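Shop > Paper & Tape > Table Coverings > Danero Kraft Roll

Shop | How-To | Shipping | My Cart

Danero Kraft Table Roll, Heavy Weight

Hi, and welcome to the page for the thing I sell more of than anything else in the Plurnwood shop. It's brown paper on a roll! I know. But I've been through a lot of brown paper over the years (most of it thin, crinkly and gone by lunchtime) and this is the one I kept ordering for my own table before I ever thought of stocking it. 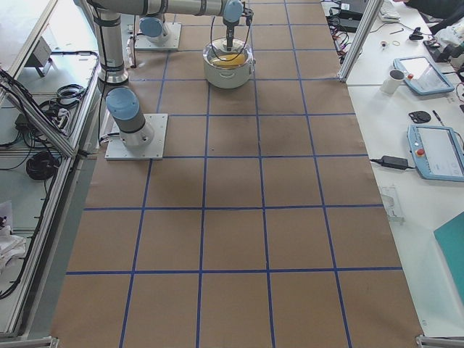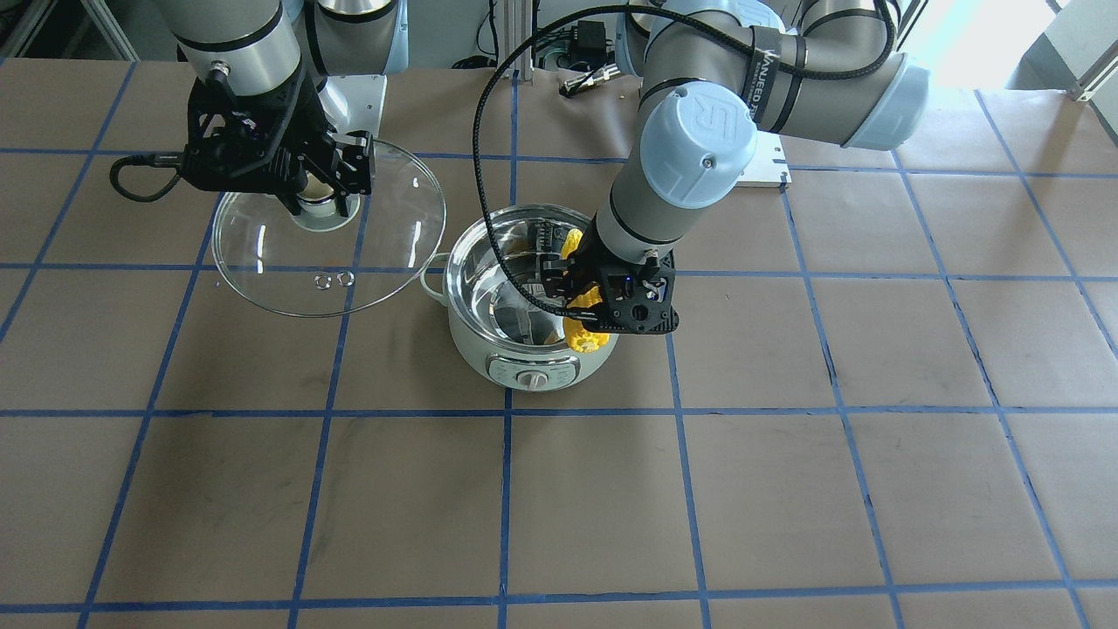
Brown paper and blue tape, marked off in squares.

So, what are you getting? One roll, 73 feet long, in plain natural brown on both sides. It's heavy enough that you can lean on it, drag a chair leg against it and slide boxes over it without making a hole. I cover my packing table with it and usually get a good few weeks out of one sheet before I peel it off and start again.

People buy it for all sorts. Quilters lay it out and draw straight on it. One school orders 4 rolls every August and I think the whole lot goes under poster paint. I've had it under pumpkins, under a birthday cake, and under a bike chain that I had no business cleaning indoors – the oil left a stain on the paper and not a spot on the wood, so I call that a win.

How I put it down

Unroll it the day before if you can, and leave it curl side down with a few heavy books on the ends. Pull it snug from one end to the other, then tape the short sides first. The long sides will behave after that. I use painter's tape because it comes up clean from my table, but please try a bit in a corner first, especially on anything waxed or freshly varnished.

If you want a grid (very handy for cutting, sorting beads, laying out seed trays), measure along both edges, make a small pencil tick at each mark and run the tape from tick to tick. Don't stretch the tape as you go or it'll creep back and your lines will bow. I learned that on a very long table.

What it won't do

It isn't waterproof. A splash is fine if you blot it, but a knocked-over jug will go through. For wet jobs have a look at the Flulevura coated sheet instead, which costs more and feels a bit like a raincoat. It also isn't archival, so please don't wrap Grandma's photos in it.

The details

Item number: 534
Length: 73 feet
Color: natural brown
Tape: sold separately
Recycling: yes, once you've pulled the tape off

Rolls go out from the Massawe warehouse in a long box, and they're heavier than they look – lift with your knees. If yours turns up with a dented end, send me a note and I'll sort out another one. Usually it's only the outer layer or two, and I've been known to use those for wrapping my own parcels.

You might also like

Flulevura Coated Table Sheet
Danero Kraft Roll, Light Weight
Painter's Tape, Blue, Single Roll
Wall-Mounted Paper Cutter
Plurnwood Offcuts Bundle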